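Demonstration gathering (household robotics)

Demonstration gathering is the work of recording people as they carry out everyday tasks, so that a learning system can be trained to carry out the same tasks with a robot. Each recording is called a demonstration or an episode. The term covers the planning of tasks, the recording itself, and the checking and labelling that follow. It does not usually cover the training of the system.

The practice grew out of older methods in which a robot was moved by hand through a set path and then repeated it. Those methods suit a factory, where parts arrive in the same place each time. They suit a home badly. A shirt never lands on a bed in the same shape twice, and a system that has only seen one shirt in one position tends to fail when it meets another.

Methods

There are three common ways of gathering demonstrations in homes.

In remote operation, a person steers the robot itself, often with a second pair of arms that the robot's arms copy. The movements recorded are ones the robot is known to be able to make. The equipment is heavy, however, and taking it up a flight of stairs can use up half a working day.

In handheld recording, the person holds a gripper of the same shape as the robot's and works with that, while one or more cameras record. No robot has to be present. The movements have to be converted afterwards, and some turn out to be beyond the robot's reach and are thrown away.

In bare-handed recording, the person wears a camera on the head and works as they normally would. It is the quickest of the three and the cheapest to set up, but the fingers of a human hand do not match a two-fingered gripper, and the results are mostly used to teach the system what a task looks like before other recordings are added.

Many projects mix the methods. The Nakon project, led by Orysia Zinchenko, began with remote operation in a single test flat and moved to ordinary homes in its second year. Its first household set held 1,184 episodes from 55 homes.

Cloth and bed tasks

Folding, sorting and bed making take up a large share of most household sets. Cloth is hard for a learning system for several reasons. It has no fixed shape, one part of it hides another, and a small pull at a corner can change the whole outline. A plain garment gives few marks by which to tell the front from the back, so the system has to rely on edges, seams and shading.

Beds are widely used as the work surface for garment tasks, partly from habit — people fold clothes on beds — and partly for the room they give. They bring their own difficulties. A mattress gives way under pressure, so the height of the surface is not constant. A fitted sheet has creases of its own, and a gripper that closes too low may take hold of the sheet along with the garment. Brisa Ventura, who wrote the garment instructions for Nakon, asked operators to leave the sheet as they found it between episodes and to smooth it only when the task called for it.

The starting state matters as much as the task. If every episode starts with a garment laid flat, the system does not learn to deal with a heap. Instructions therefore often call for the garment to be dropped, turned or bunched up before recording starts. In the Nakon set, 84 episodes were later set aside after checkers found that one operator had been arranging the clothes neatly each time out of politeness to the householder.

A typical starting state is a loose heap of blue cloth on a khaki fitted sheet, with the mattress against a plain wall and the headboard to the right.

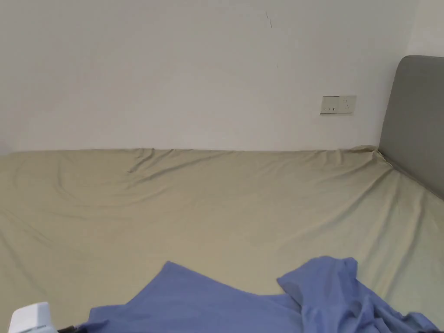
Recording procedure

A session in a home normally begins with a walk through the rooms to be used. The householder is asked to put away letters, photographs and anything else they do not wish to have recorded. The operator then checks the cameras, closes and opens the gripper a few times so that its width can be measured, and records a short stretch with nothing being moved.

Episodes are kept short. A single fold or a single garment is usual, and a longer task such as making a bed is split into stages. The operator says or presses something to mark the start and the end. Mistakes are left in if the operator puts them right within the same episode, as recovering from a poor grasp is a useful thing for the system to have seen. Episodes in which the task is given up are kept separately.

Light is noted for each room. Soft, even light is the easiest to work with, but a set recorded only in such light gives poor results in the evening under a single lamp. Some projects ask for the same task to be repeated at different times of day.

Operators tire. Work with a handheld gripper strains the wrist and thumb, and bed tasks add a good deal of bending. Kyrylo Pasichnyk, who trained operators for the Rula set, limited garment work to half of any shift and had people change over to table tasks for the remainder.

Labelling and checking

After recording, each episode is given a short written label, such as "fold the shirt" or "move the cloth to the far side of the bed". Labels may be written by the operator or by a second person who watches the recording. Second-person labels are slower to produce and tend to be more even in wording.

Checkers look for lost frames, blocked cameras, a gripper out of view at the moment of grasping, and labels that do not match what was done. Myroslav Yatsenko and Mitali Marikar proposed a rule, now known as the Illey check, under which an episode is accepted only if a person who has not read the label can describe the task from the recording alone. The rule has been criticised as too strict for cloth, where the aim may not be plain until the last fold.

Privacy and consent

Recording in homes raises questions that do not come up in a laboratory. Consent is normally sought from every adult in the household, and rooms in use by others are avoided. Faces and readable papers are blurred or the episode is deleted. Under the Ivanyshyn terms, used by several small projects, a householder may withdraw at any time before a set is released, and the episodes from that home are then removed as a group.

Withdrawal after release is harder. Copies may already have been made, and a system trained on the recordings cannot easily be made to forget them. Practice on this point differs from project to project.

Limits

Household sets lean heavily towards the kinds of home whose owners are willing to take part. Small flats, shared rooms and homes with young children are often missing. Left-handed operators are also few, and a set may show nearly all garments being picked up from the same side. Larger numbers of episodes do not correct for this if they come from the same rooms.

See also

Bed making
Imitation learning
Remote operation
Robot gripper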